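2023-06-29

Day 3 with the Sunau kit on loan, and I'm still grinning! Spent the whole morning on cans at the sink.

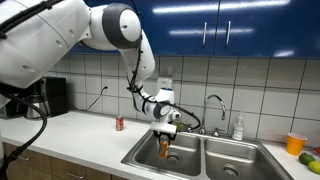

Esperanza says the grip setting is too timid and I should try 500 before I blame the fingers. Fair enough, I'd left it at 400 since setup. So I bumped it up (the menu for that is buried, my one real gripe so far) and ran the orange can again and again, left basin only. I love how gently it tips things on the way down. Coffee maker stays off limits until I trust the elbow.

The manual is thin, but the teach mode is a joy, you just push the arm where you want it and it remembers. Seung-woo wants a go after lunch. Must ask Sunau if the loan can run longer, and whether the cable ties come in the box or I keep using mine.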